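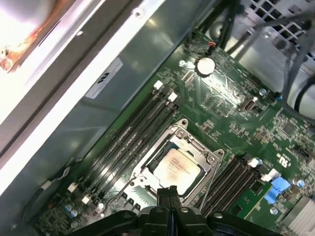 Old workstation, eight empty RAM slots – fill it or part it out?

flarkska_fan
Posted Mar 5, 2024
Got this tower for 76 bucks at the Narkholm surplus sale. Green board, four memory slots on each side of the socket, not one stick in the box. CPU is still there under the bracket and I cleaned the old paste off the lid. My plan is to load it up with used server memory and make it my file box. Anybody see a reason not to?

munteanu_mods
Do the power math first. I had a box like that and it pulled 240 watts doing nothing in particular. I'd sell the CPU and the board separately and buy something small.

oldfins
Disagree with the guy above. Nobody pays real money for those boards, the shipping eats it. Fill the slots and enjoy it. And swap the coin cell while you can reach it!! Mine died in January and I spent a whole evening chasing a clock error.

flarkska_fan
Battery's on the list, thanks. Wider view with the side panel off:
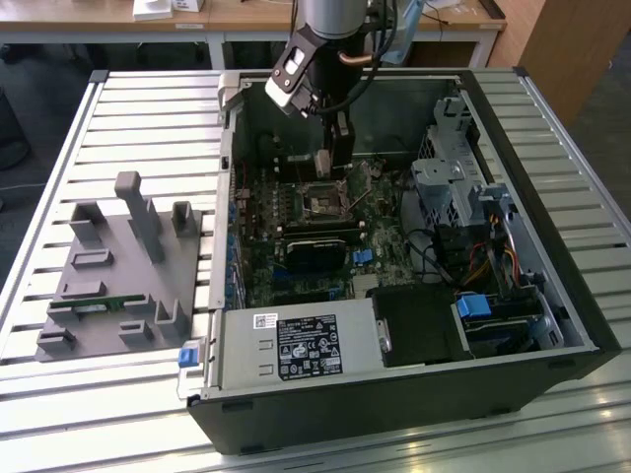
Case on its side on the slatted table, power supply along the bottom, drive cage on the right. No cooler on yet.

vumar77
Read the label on that power supply before you buy anything. I've seen these towers with a 700 watt unit and also with much smaller ones, and the big ones are worth keeping. I'd also tie up those orange and yellow wires by the drive cage, they'll be in your way every time you reach in (ask my knuckles).

munteanu_mods
Still say you're spending money to heat a closet. What's the black card for, do you even need it?

flarkska_fan
Haven't looked it up yet. If it's only video it might come out, I'm not going to have a screen on this thing anyway.

oldfins
Leave it in until you've seen it boot. Some of these old boards sulk without one.

vumar77
+1, and start with a single stick. The manual should have a chart for which slot goes first – don't guess, mine was not the one closest to the socket.

flarkska_fan
OK, one stick and a cooler ordered from Vumar. Will post when they get here.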